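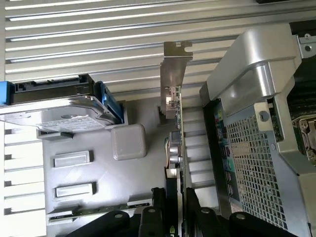
This page was last changed on March 19, 2020.

Teaching by demonstration is a way of giving a robot a new task by having a person carry the task out with the robot's own arm. The person either takes hold of the arm and moves it, or steers it from a distance with a second device. The robot stores the movements and later uses them to do the task without help. The method is also called programming by demonstration or learning from demonstration.

Hand guiding

In hand guiding, also called kinesthetic teaching, the motors of the arm are set so that they carry its weight but give way when pushed. The teacher leads the gripper through the task and the joint angles are stored many times a second. No extra equipment is needed, and the teacher feels through the arm when a part touches something or gets stuck.

There are drawbacks. The teacher's hands and sleeves often get in view of the cameras, which makes the pictures less useful for training. Large arms are tiring to move, and fine work is hard on a joint with a lot of friction. Guiding two arms at the same time usually takes two people.

Remote control

In remote control, or teleoperation, the teacher stands apart from the robot. Common input devices are a hand-held controller, a 3D mouse, or a smaller copy of the arm known as a leader. The working arm, the follower, repeats whatever the leader does. The Sorkon leader arm has the same joints as its follower at a smaller size, so a teacher can feel when a joint is close to its limit. The Tollulon system uses a hand-held grip with a trigger for opening and closing the fingers.

Most setups of this kind do not pass contact forces back to the teacher, who has to judge them by eye. New teachers tend to squeeze too hard and to approach too fast.

Wrist cameras

A camera fixed near the gripper moves with it and keeps the fingers and the object in the same view. Inside a desktop computer lying on its side, such a camera can show the expansion card, the drive and the rear ports from close up, with the gripper fingers at the bottom of the picture. The fingers may be out of focus, and bare metal parts can throw strong highlights. A second, fixed camera is often added to show the whole work area.

Computer cases are a common subject for teaching fine work. Space between the parts is tight, cards have to be pulled straight, and clips and latches differ from one model to the next.

Recording

One run through a task is called an episode. In a course written by Renata Yáñez and Theresia Pfister for the Szekeres training center, a teacher records 60 episodes of each task — failed attempts are kept but marked as such. The case is turned or shifted between episodes so that the robot does not learn a single fixed position. Pauses longer than two seconds are trimmed.

Nicanor Montecinos, who taught the course in July, had his students practice for more than nine hours before any of their episodes were used.

Playback and learning

The simplest use of a recording is to play it back. This works only if every part is exactly where it was before. Learning methods instead use many episodes to work out which movement fits what the cameras show, and can cope with small changes in position. They still fail often on cases unlike those in the recordings.

See also

Kanduvetti gripper
Leader arm
Teach pendant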